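4. Setting up the Climach dehumidifier
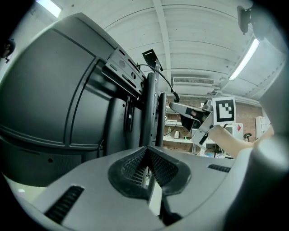 Before you start: stand unit upright 37 minutes minimum if it was shipped on its side. Don't skip.

1. Pick a spot. 10 inches clear on all sides, flat floor.
2. Slide tank in until it clicks. No click, no start.
3. Plug straight into wall outlet. No extension cords!
4. Hold POWER till the light goes green.
5. Set humidity with the arrows. 40 is fine for most basements, go higher in February if the air feels dry.
6. Close doors and windows. Leave it runing overnight.

Note: first tank fills fast. Check it before bed.

Note: filter light comes on at 3,000 hours. Rinse filter, let it dry all the way, put back, hold RESET.

CAUTION: unplug before you pull the tank or the filter. Never drink the water or give it to pets.

Drain hose instead of tank? See section 5, hose must slope down teh whole way.

Rev. 6/13/19 W. Ellery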